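**Micropipette** - a hand-held laboratory instrument used to measure and transfer small volumes of liquid. Most models work by air displacement: a piston moves inside a sealed shaft, and the cushion of air below it draws liquid into a disposable tip. Micropipettes are standard equipment in biology, chemistry and medical testing.

## Principle of operation

The user presses the plunger to a first stop, places the tip below the surface of the liquid, and releases the plunger slowly. Pressing to the first stop again delivers the set volume. A second stop pushes out what remains in the tip. Because air expands and contracts with temperature, air displacement instruments are less reliable with very warm, very cold or volatile liquids. Positive displacement models, in which the piston touches the sample directly, are preferred for thick liquids such as glycerol.

## Types

Single-channel instruments may have a fixed or an adjustable volume. Multichannel instruments fill several wells of a plate at once. Electronic models replace the thumb-driven plunger with a small motor and can repeat a programmed step.

The transfer pipette is a simpler tool, molded in one piece from soft plastic with a squeeze bulb at the upper end. It is used where an exact volume is not required, and it is normally thrown away after a single use.
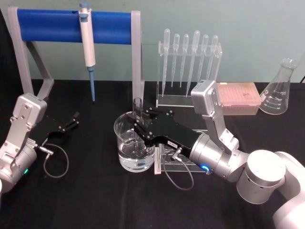 ## Storage and handling

Manufacturers generally advise that micropipettes be kept upright when not in use. An instrument laid flat with liquid in its tip may allow that liquid to run into the shaft, where it can corrode the piston or damage the seal. Adjustable models are often returned to their highest setting at the end of the day - a practice meant to relieve the spring.

## Calibration

Accuracy is checked by weighing. Distilled water is dispensed onto a balance, and the weight is converted to volume with a correction for temperature and air pressure. Many laboratories repeat the check at least once a year.

A survey by Macarena Gallardo and Abimbola Jibrin examined 227 instruments in teaching laboratories in the Painemal district. The authors found that worn seals were the most common cause of failure, and that 9 instruments could not be repaired. They recommended a short leak test before each class.

## See also

- Burette
- Graduated cylinder
- Volumetric flask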